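생활 정리 기초 강의 노트
네 번째 시간: 작은 물건의 자리 정하기 (화장 도구와 탁상 서랍함을 중심으로)

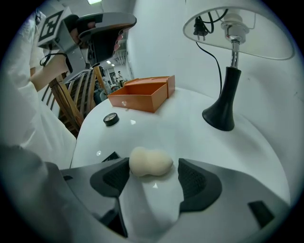

지난 시간에 옷장과 이불장을 다루면서 다들 허리가 아프다고 하셨는데, 이번에는 앉아서 할 수 있는 일이니 조금 마음을 놓으셔도 됩니다. 다만 제 경험으로는 큰 물건보다 손바닥 안에 들어오는 물건이 훨씬 오래 걸립니다. 이불은 한 번 접어 넣으면 끝인데, 화장용 스펀지나 머리끈, 뚜껑 같은 것은 하루에도 몇 번씩 나왔다가 들어가지 못하고 탁자 위에서 잠을 자거든요. 그래서 오늘은 탁자 하나, 서랍함 하나만 놓고 천천히 이야기해 보려고 합니다.

1. 탁자 위에 나와 있는 것들

먼저 댁에 있는 탁자를 떠올려 보세요. 둥근 탁자도 좋고 네모난 탁자도 좋습니다. 침대 옆이나 거실 구석에 두는 탁자라면 대개 스탠드가 하나 있고, 작은 서랍함이 하나 있고, 그 앞에 자잘한 것들이 흩어져 있을 겁니다. 이것들을 저는 수업에서 '사는 물건'과 '들르는 물건'으로 나눕니다. 사는 물건은 그 탁자가 집인 물건입니다. 스탠드와 서랍함이 그렇지요. 들르는 물건은 쓰려고 잠깐 꺼낸 것인데, 화장용 스펀지가 대표적입니다.

두 가지를 나누는 기준으로는 밤을 생각하시면 편합니다. 불을 끄고 잘 때도 거기 있어도 괜찮은가, 이렇게 한번 물어보시는 거예요. 괜찮으면 사는 물건이고, 어쩐지 마음에 걸리면 들르는 물건입니다. 이 구분은 집집마다 달라도 전혀 상관없습니다. 지난 학기에 어떤 분은 안경집을 들르는 물건으로 적으셨고 그 옆자리 분은 사는 물건으로 적으셨는데, 두 분 이야기를 다 들어 보니 두 분 다 맞더라고요.

2. 스펀지 이야기 (조금 길어요)

화장용 스펀지는 모양이 참 다양합니다. 물방울 모양도 있고, 한쪽을 비스듬히 자른 것도 있고, 가운데가 잘록한 땅콩 모양도 있습니다. 땅콩 모양은 허리 부분을 손가락으로 잡기가 좋아서 저도 즐겨 씁니다. 좁은 쪽은 콧방울 옆이나 눈 밑에, 넓고 둥근 쪽은 볼과 이마에 쓰시면 됩니다.

정리하는 사람 입장에서 스펀지는 좀 까다로운 손님이에요. 말랑해서 다른 물건에 눌리면 모양이 상하고, 쓰고 난 뒤에는 물기를 머금고 있어서 바로 서랍에 넣을 수가 없습니다. 그러니 순서를 이렇게 잡아 주세요.

미지근한 물과 순한 비누로 주물러 빨고, 비틀지 말고 꾹꾹 눌러 물을 뺍니다.
마른 수건에 싸서 한 번 더 눌러 줍니다.
바람이 통하는 곳에 둡니다. 받침망이 있으면 좋고, 없으면 뒤집어 가며 말리세요.
속까지 마른 것을 손끝으로 확인하고 서랍에 넣습니다.

저녁 9시쯤 세수하면서 같이 빨아 두면 아침에 넣기가 좋습니다. 장마철이나 7월처럼 눅눅한 때에는 하루를 더 두셔야 할 수도 있어요. 반들반들한 탁자 위에 젖은 스펀지를 바로 올려 두면 밑면이 잘 마르지 않고 탁자에 물 자국도 남으니, 말리는 자리와 넣어 두는 자리는 꼭 따로 정해 주시기 바랍니다.

3. 서랍함 고르고 채우기

실습에서는 한 칸을 통째로 빼서 비워 놓고 시작합니다. 빈 서랍을 한참 들여다보는 시간이 저는 참 좋습니다. 무엇을 넣을지보다 어느 손으로 열지부터 생각해 보세요. 손잡이가 한쪽으로 치우쳐 달린 서랍이라면 그쪽 손이 자주 가는 방향으로 놓는 것이 편하고, 당길 때 서랍함 전체가 끌려오면 바닥에 미끄럼 방지 패드를 붙이시면 됩니다.

수업용 자료집에는 Hetent와 Millitz의 탁상 서랍함 치수를 같이 실어 두었습니다. 어느 쪽을 사시라는 말씀은 아니고, 집에 있는 상자와 견주어 보시라는 뜻이에요. 과자 상자로 하셔도 아주 훌륭합니다! 색은 방에서 눈에 띄는 색을 권해 드립니다. 흰 탁자에 주황색 서랍함처럼 확실히 구별되면 가족들도 "거기 주황색 서랍"이라는 말 한마디로 찾아 주니까요.

채울 때는 한 칸에 약 20퍼센트 정도는 비워 두세요. 꽉 찬 서랍은 이틀만 지나도 안 닫힙니다. 스펀지가 들어가는 칸에는 딱딱한 것을 함께 넣지 마시고, 얇은 천이나 종이를 한 장 깔아 주시면 서랍 바닥에 화장품이 묻지 않습니다.

4. 뚜껑, 마개, 이름 모를 동그란 것

매 학기 이 대목에서 다들 웃으십니다. 어느 집에나 어디서 떨어졌는지 모를 작고 동그란 것이 하나쯤 있거든요. 병뚜껑 같기도 하고 손잡이 같기도 한 것 말입니다. 버리자니 나중에 찾을 것 같고, 두자니 굴러다니지요. 저는 작은 봉투에 넣고 겉에 달 이름만 적어서 서랍 안쪽에 넣어 둡니다. 60일이 지나도 짝이 나타나지 않으면 그때 보내 주면 됩니다. 제 스승이신 Vojtěch Brabec 선생님은 이 봉투를 '대기실'이라고 부르셨는데, 저도 그대로 물려받아 쓰고 있습니다.

5. 스탠드와 전선

스탠드는 사는 물건이라 쉽게 지나치는데, 탁자 정리가 금세 흐트러지는 까닭이 전선인 경우가 많습니다. 전선이 탁자 앞쪽으로 내려오면 서랍을 열 때마다 걸려요. 받침 뒤쪽으로 돌려서 벽 쪽으로 내려 주시고, 남는 길이는 느슨하게 감아 천 끈으로 묶으세요. 너무 꽉 조이면 피복이 상합니다. 자리를 옮기거나 탁자를 닦으실 때는 플러그를 먼저 뽑고, 갓과 전구가 식은 뒤에 만지시기 바랍니다. 갓 안쪽은 먼지가 의외로 많이 앉는 곳이니 마른 붓으로 살살 털어 주세요. 전선이나 플러그를 갓 안쪽에 걸쳐 둔 채로 불을 켜시면 안 됩니다.

6. 다음 시간까지 해 오실 것

댁의 탁자 하나를 골라 사는 물건과 들르는 물건을 종이에 적어 오세요. 치우기 전에 적으셔야 합니다.
서랍 한 칸을 비우고 닦은 뒤, 새로 넣은 것의 이름을 적어 오세요.
대기실 봉투를 하나 만들어 보세요. 들어갈 것이 없으면 빈 봉투로 가져오셔도 됩니다.

자료집은 Sturia 강의실 입구 선반에 있습니다. 다음 시간에는 Šimek 교재의 욕실 수납 부분을 함께 읽을 예정이니, 교재가 있으신 분은 옆 분과 같이 보실 수 있게 가져와 주세요.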